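Wednesday, shop notebook

Glaze test, Holer clay body, second firing. Kiln reached 2,271 F and held for 2 minutes, then shut off by itself. Opened at 7:30 a.m. The Zokau white crawled again on the top shelf, bare patches down to the body on most tiles. Bottom shelf fine. Same batch, same bucket, sieved twice.

I think the coat is too thick. Specific gravity wasn't written down last time, so no comparison. Need to fix that.

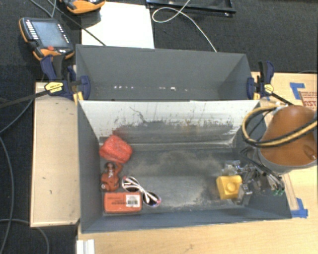

The reply from Papadopoulos was that crawling on one shelf only points to dust on the bisque, and that we should wipe the tiles with a damp sponge and leave them overnight before dipping. They also asked if the top shelf tiles came from the open rack. They did.

Next: weigh out 459 g dry, half the tiles sponged, half not, all on the top shelf. Odolitz cones are nearly gone, order another box.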